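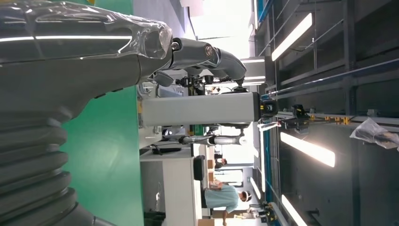 Wrist view from our arm, film still on the upper section. Second robot in the middle, table and monitor behind.

Category: Workshop log / Faults and safety

Tue 12 November

Today the arm stopped by itself 155 times. I write this entry mainly about one of these stops, the one at cycle 359, because it was not like the others and I think it is a safety matter. The other stops are the same wrist joint fault we know from last week.

Setup was the usual one. Two robots facing, ours running the Barbu handover program, the other one holding position with its grey arm toward us. Speed limit at 70 percent. Film on the arm and bellows on the lower part, same as in the picture at the top.

What happened. At cycle 359 our arm was going back to its start position after a handover. It should go up first and then turn. It turned first. The plastic film touched the end of the other robot's arm and was pulled tight, and our arm continued to push for a short moment before the torque limit stopped it. I heard the film, then the brake. I pressed the stop button also, but the log says the arm was already stopped when I pressed. So my hand was slower than the limit. I would like everybody to remember this when we speak about standing close "with the hand on the button".

No person was inside the marked area. No damage that I can see on the other arm. On ours the film has a small tear and one fold has moved toward the round end. I did not find any mark on the cover under it.

What I checked after:

Joint positions before the stop. They are correct until the end of the handover. Then the program jumps over the "up" point and goes directly to the turn.

The point list. The "up" point is there, but it has the old name from the January version. The new program asks for the new name. When it does not find the name, it should give an error and wait. It gives a warning and takes the next point in the list. I did not know this and it is not in the manual from Londham, or I did not find the page.

Why not in every cycle? This took me most of the afternoon. The name is only looked up again after the wrist fault is cleared by hand. In normal running the point is kept in memory from the first start, when the old list was still loaded. I cleared the fault just before cycle 359 with the menu and not with the pendant key. Before that I always used the key. So the wrist fault and the wrong turn are connected, but only through my way of clearing it.

I repeated it two times with the other robot moved back to the far line and speed at the lowest setting. Both times the arm skipped the point, same as before. With the key: no skip. I am quite sure about the cause now – less sure about how many other points have old names.

About the wrist fault itself. Still open. Counter on the joint shows 2,153 faults in total, which also includes the time at Stasham before the arm came to us, so the number alone does not say much. The fault comes more when the arm is stretched out and the bellows is pulled long. Maybe the bellows pulls on the cable. Maybe the film does also, where it is bunched. I have not taken the film off yet, I want to change one thing at a time.

Changed today:
Point names corrected in the list, only for the handover program. The Gremotby program uses the same list format and is NOT checked. Please do not run it with the second robot in reach.
Missing point now makes a stop. I set this in the start file, line is commented.
Speed limit is at the lowest setting. Leave it there until the wrist is solved.
Note on the pendant: clear with key only.

Not done: the zone between the two arms is still only in the program. If the program is wrong, like today, there is nothing else before the torque limit. We need the zone set in the safety controller, with its own password and its own test. I started the form but I need the reach values for the other arm, with the gripper on, and the sheet we have is for the arm without gripper.

Tomorrow first the film off, then one hundred cycles without the second robot, then look at the cable inside the bellows. Key for the cabinet is back in the drawer. Log files are copied to the shared folder under today's date, the short one is the one with the stop.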